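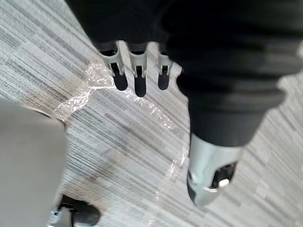

I do love an open day, and when Fereshteh Akbari wrote in February to say that Brimero were letting people in to watch their tidying robot at work, I said yes before I'd even looked up the trains (two changes and a 90 minute wait, since you ask).

I'd expected a workshop with oily benches. What we got was a lounge, with big windows looking out on trees and lawn and a long cream sofa I'd have happily taken home. Matěj Hudec gave us the introduction and was terribly patient with my questions, of which there were many.

The jobs are the ones we all do without thinking: picking up stray bits of plastic wrapping, putting a cushion back where it belongs. Clear film is a beast, Matěj told us, because the carpet pattern shows straight through it, and I thought of all the times I've patted about the floor for a lost bit of sticky tape myself! The hands are slimmer than I'd pictured, black with white tips to the fingers, and I could have watched them hovering over that stripy carpet all afternoon. A pale cushion on the floor by the sofa was next on the list.
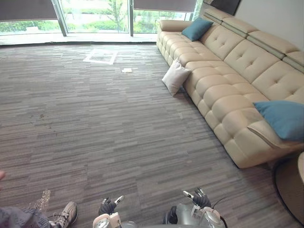

Tea and the journey home

Tea was upstairs, with a very good lemon cake, and I got chatting to Visitación Lorente, who had come for the same reason as me, plain nosiness. We've promised to go again together.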